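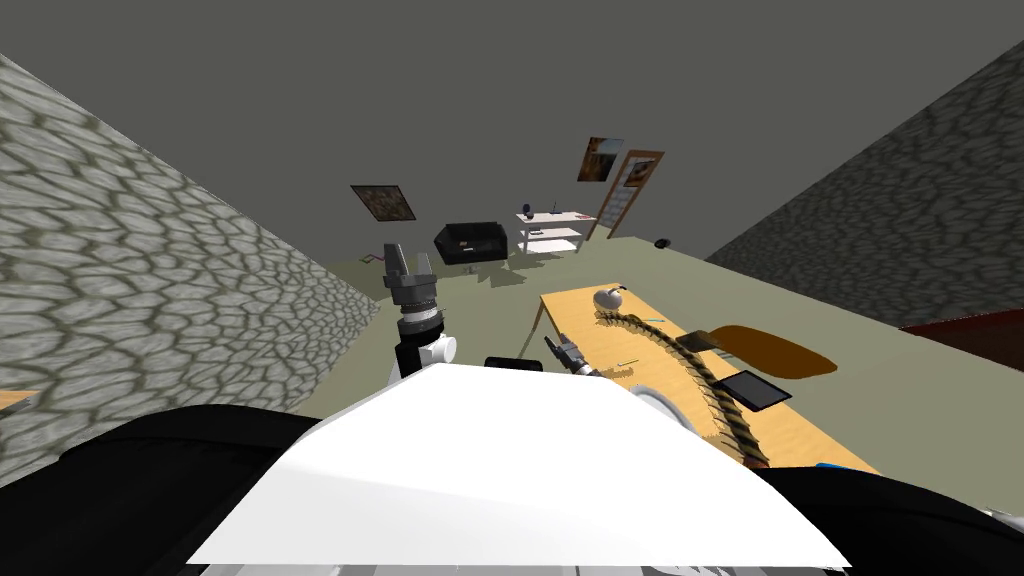 Rendered view with white torso panel and black shoulder sections

Warninine 8 Cue Playback Unit
For dance and movement companies working with recorded sound
Manufacturer: Clernotora
Price: $3,386, power cord and rack ears included

Overview

The Warninine 8 plays multichannel audio from internal storage and starts each cue from a front-panel button, a foot pedal or an incoming MIDI message. It replaces the laptop at the sound table in productions where the score is fixed but the timing of each section depends on the dancers. The unit has no fan and can be placed in the wings or at the edge of the stage.

Cues are stored in lists. A list holds up to 2,000 cues, and each cue may contain audio, a wait, a fade, a stop or a MIDI message to lighting or projection. Lists are built in the Asura editor on a computer and copied to the unit over USB. Small changes, such as level, fade time and cue order, can also be made from the front panel during rehearsal.

Playback

Audio files are loaded into memory before the cue is reached, so playback starts on the button press. Up to eight files can play at once. Each has its own level and fade curve, and any of them can be held in a loop until the next cue releases it. Loop points are set in the editor and are accurate to one sample.

Rehearsal mode adds two functions. Return sends the list back to a marked count, with all running files at the position and level they would have had at that point. Tempo changes playback speed without changing pitch, between 80 and 110 percent. Tempo is disabled in show mode. 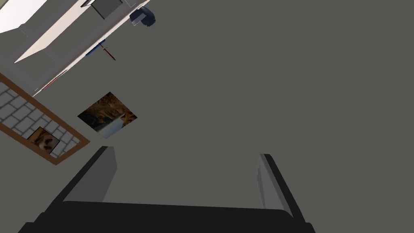

Show mode also locks the editing menus and the USB port. To leave it, hold Stop and Menu together for three seconds.

Connections

Audio outputs: 8, balanced XLR, line level
Headphones: 1/4 inch, front panel, with cue preview
Pedal input: 1/4 inch TRS, two switches (next cue, stop)
MIDI: in and out, 5-pin DIN
USB: type B, rear, file transfer only
Power: 100 to 240 V AC, locking connector

General

File formats: WAV and AIFF, 16 or 24 bit
Sample rates: 44.1 and 48 kHz
Storage: 256 GB solid state
Housing: 2U rack, steel
Warranty: 36 months, parts and labor

Files at different sample rates cannot be mixed in one list. The editor shows a warning and offers to convert them. MP3 and AAC files must be converted before import.

Versions and accessories

The rack version and the desktop version use the same electronics. The desktop version has rubber feet and a sloped front panel and cannot be fitted with rack ears later. The Wang double pedal connects directly to the pedal input with the cable supplied. Other pedals can be used if both switches are of the momentary, normally open type.

A padded carrying case and a dimmable panel light are available separately. The light plugs into the socket to the left of the display.

Firmware

Units shipped before September need the current firmware to use the Return function. The update is installed from the editor and leaves stored lists in place. Lists saved with the new firmware do not open on units running the older one.

Ordering and support

Orders received by noon on Tuesday ship the same week. Demonstration units can be borrowed for one rehearsal period against a deposit. For sales and loans, contact Solange Fleury. For technical questions and repairs, contact Lucian Surdu and include the serial number from the rear panel.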